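Ticket 481 — Replacement gripper fingers and spare arm, bench 2
Status: Open, waiting on quote
Raised by: Chaltu Assefa
Assigned to: Ebise Asfaw

Finger pads on the bench 2 arm no longer hold grip force through a full shift. Recalibrated twice, same drift. Lukport list the finger set as a spare but will not sell it without the mounting plate. Please confirm which budget line this goes on before I raise the order.

Update, Ebise Asfaw, 10:20
Lukport quote is 1,775 for 4 sets with plates, delivery excluded. Illov can supply fingers only, but their hole spacing differs and we would need an adaptor.
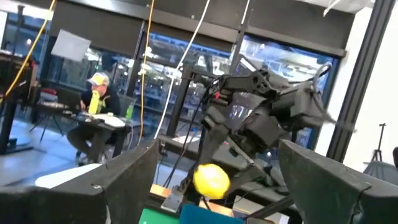

I would rule out the adaptor. It adds length past the wrist and the reach figures in the Tincombe plan were worked out without it. Cable slack at the upper joint would need checking again as well.

Update, Chaltu Assefa, 14:05
Agreed, go with Lukport. Can we split it — 2 sets now, the rest in March when the new budget opens? Mekonnen have also asked whether a spare arm is still wanted. I have told them to hold the price until we know what is left.

Next action: Ebise to ask Lukport for a split invoice and a delivery charge.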